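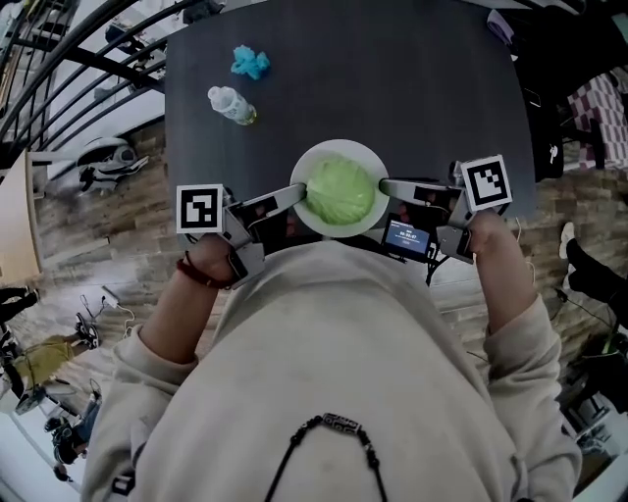 Well, I promised a few of you I'd get the loft page up before the end of autumn and I've missed it by a fortnight, so apologies to everyone who has been asking (hello Mum). It's been one of those stretches where every time I sat down to write, somebody wanted feeding. We've been in the Wovasgate place since May and it finally feels like ours, or at least the table end of it does.

I should explain the gallery idea for anyone new. On my old blog I used to write enormous posts, 2000 words on a soup, and I've gone off it. These days I'd much sooner put something up and have a little natter underneath. So it's a short one, all about the dark grey table, the white plates and what goes on them.

The plate and the green

Round, white, no pattern, and I will defend it to anyone. I grew up with my nan's floral dinner set and I loved it dearly, but you put a whole pale green head of something leafy on a plain white plate and it looks like you've made an effort! On the dark tabletop it's even better. My sister reckons the table is gloomy. My sister has beige everything, so I take her opinions on colour with a pinch of salt.

I can't go past the greens at the market at this time of year. Lettuce, cabbage, whatever's going, if it has nice tight folds in the leaves it comes home with me. My rule for a whole head is to leave it whole as long as possible, then pull the leaves off by hand when you want them. For a quick lunch I do them torn up with lemon, olive oil, a spoon of yoghurt and far too much pepper. If it's cabbage I shred it as fine as I can be bothered, salt it, go and do something else, then squeeze it out and dress it. Hoarau, our old neighbour, used to put pickled ginger through his and I still haven't got mine to taste like that.

The bits up the back of the table

There's a clear plastic bottle with a white cap lying on its side, with a little something yellowish left down near the base, and a scrunched-up light blue cloth or tissue beyond it. This is how the table looks most days, so this is how it looks on the page. I did go through a phase of styling everything with linen napkins folded just so and it made me miserable. A blue cloth is a very useful thing to have within reach. I buy mine in packs from Jikitz and they last for ages if you don't put them through a hot wash (I've put them through a hot wash).

The floor and the stairs

I know half of you are only here for the floor. It's the warm wood planks that sold me on the place, before I'd even looked at the oven! They creak, they show every crumb, and I wouldn't swap them for anything. The black metal railing with the curvy balusters was already here too. I was going to paint it white. Apolline Collet, who had the loft before us and left me a very stern note about the hot water, wrote "do not touch the railing" at the bottom and underlined it twice, and she was right. Dusting the curves is a job and a half, mind you. An old sock over your hand is the best way I've found.

As for the clutter over on the far side of the railing, that's a work in progress. There was going to be a reading nook. There may yet be a reading nook. I've priced up a shelf unit from Priruline at 359 dollars, which seemed steep until I saw the next size up at 402, so now I'm calling it a bargain and waiting for pay day.

That's your lot for now. I'm hoping to do the oven corner next, once I've scrubbed it, and a few people have asked for the yoghurt dressing written out properly with measurements. I'll have to work out what they are first. Leave me a comment if you've got a good way with cabbage, I'm always after a new one.

Filed under: Around the Loft, Greens & Salads, Photo Galleries

Recent galleries
Moving week at Wovasgate
Market mornings
Soup for 2 (and leftovers)
Nan's floral dinner set
What I keep under the sink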